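Washing a fuzzy hand-knit sweater for a stuffed bear
Crafts & Yarn > Care and Repair
Posted 3rd August by Jaruwan Onsri

Hi all! I finally finished my first ever bear sweater and I am ridiculously proud of it. It's gray fuzzy yarn, the shaggy kind that hides every mistake (bless it), with a ribbed light blue edge. The bear is going to my niece, who drags her toys through everything, so it's going to need washing a lot. The ball band went in the trash weeks ago and I have no idea what the fiber is. Can I throw it in the machine? Will it mat?

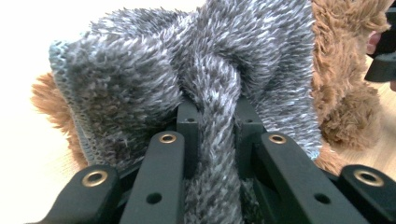 I also have a second ball left over and would love to make a matching hat, but only if the yarn survives real life. Any advice welcome, I'm brand new to all this!

3 replies

Elba Tapia
Congratulations on the first sweater, what a great feeling! Before you wash anything, make a little swatch from the leftover ball, 8 stitches wide is plenty, and wash that first. If it comes out thick and shrunken, you've got wool or something close to it, and the sweater should be hand washed from now on. If it comes out looking the same, it's most likely acrylic or polyester and you can relax.

For hand washing I use cool water and a small squirt of dish soap. Push it under, leave it for 9 minutes or so while you make a coffee, then squeeze. No wringing! Roll it up in a towel, stand on the towel (my favorite part), and dry it flat.
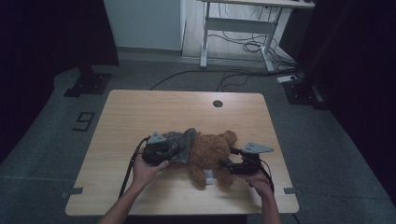

Once it's dry, go over the pile with a soft baby brush, very lightly, and all the fluff comes back up. I did this with a scarf that had been squashed in a drawer since last July and it looked brand new. Do the edge by hand only, brushes snag plain stitches.

Rahel Prantl
machine is fine, put it in a pillowcase and tie a knot

Santino Rivadeneira
Pillowcase is good but please keep it on the cold gentle cycle, and skip the dryer! Synthetic fuzzy yarn can go crunchy with heat and there's no bringing it back. I learned that on a whole blanket.

And yes, make the hat! Leave the ear holes bigger than you think you need, fuzzy yarn has less give than it looks. Cast on loosely and feel for the stitches with your fingers, you won't see them.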